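Booth 9: the gripper fault

In September the left arm in booth 9 at Kimik began opening its gripper partway through a move. Three tools were dropped before we stopped the job. No one was hurt. The pictures show the packing work: utility knives, a bag and a metal case, with two arms on one rail.

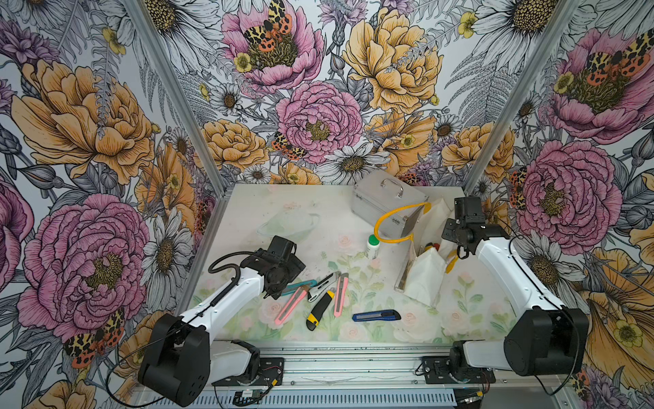 Utility knives on the table, with the case toward the back.
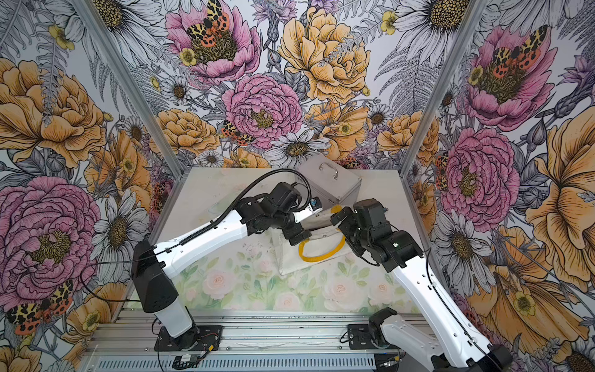
Both grippers at the tote bag with the yellow handle.

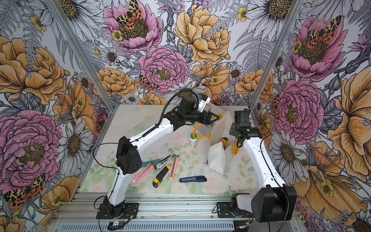 Eight knives spread out, one of them yellow and black.

Nazma Patwary traced the fault to a worn connector that lost contact when the wrist turned past a certain angle. The log had 974 entries for it, all marked low priority. The connector is now replaced every 2000 cycles, and a lost signal stops both arms. Blades are to be retracted before loading. Questions go to So-ying Chang.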